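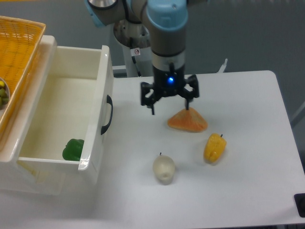 I run a small craft table at our community hall and I need advice on painting a tabletop so it stays white. The one we have was stripped and repainted in August by the previous group and it has yellowed badly at one end. What I'm after is a proper plain white top, the sort where something orange put down on it stands out clearly, as it does in the photo. Ours now makes everything look a bit brown. I have a tin of Marari white satin left over from doing the doors at home, which is oil based, and a friend has offered me half a tin of Cindus furniture paint, which is water based. The table is pine, 4 feet long, and gets wiped down after every session. Do I need to sand right back to bare wood again, or can I go over what is there? Also, will I need a varnish on top? The last lot used one and I suspect that is what has gone yellow.
Afaf Karaki
01/07/2024

Posted by Stan

Don't use the oil based one. Oil based white goes yellow, and it goes quicker in a room that doesn't get much daylight. Doors in a hallway are the usual place you see it. Use the water based.

You don't need to go back to bare wood unless the old paint is flaking. Wash the top with sugar soap, rinse it, let it dry overnight and then rub it down with 120 grit until the shine has gone. Wipe off the dust with a damp cloth. Then primer.

The primer matters more than the paint here. Pine has knots and the resin comes through white paint as brown or yellow patches. If your yellowing is in round spots, that's the knots and not the varnish. You want a shellac based primer on those, two coats, and it dries in under an hour. Open the windows because it smells strong. Clean the brush in methylated spirit, water won't touch it.

After that, three thin coats of the white with a small foam roller. Thin coats take longer but they don't stay soft. Leave each one overnight even if the tin says 4 hours. Wait a couple of weeks before you put anything heavy on it. I put a lamp on mine after 2 days and it left a ring, which I had to sand out and do again.

Posted by Truler

Just put a sheet of white melamine on it. Cheaper and you can wipe it.

Posted by hallwayhelen

I agree with most of what Stan says but would add something on the varnish. If it's wiped down every session you do need a top coat, as ordinary furniture paint marks when it's scrubbed. Get a clear acrylic one and check that the tin says non-yellowing. A polyurethane varnish that cleans up with white spirit will have an amber tint from the first day and it gets darker. That could well be what your previous group used. If the yellow is even all over the one end, and there's no pattern of spots, I would suspect the varnish. Perhaps somebody ran out of one tin and finished off with another.

Try the top coat on the underside of the table first. I had one go milky over a paint it didn't get on with and that was 11 pounds wasted.

For cleaning, use a soft cloth and a drop of washing up liquid. Cream cleaners scratch, and then the scratches hold the dirt and the whole thing looks grey. Felt pen will come off acrylic varnish with a bit of surgical spirit on cotton wool if you catch it the same day. Turmeric won't come off anything, so keep natural dyeing on a different table.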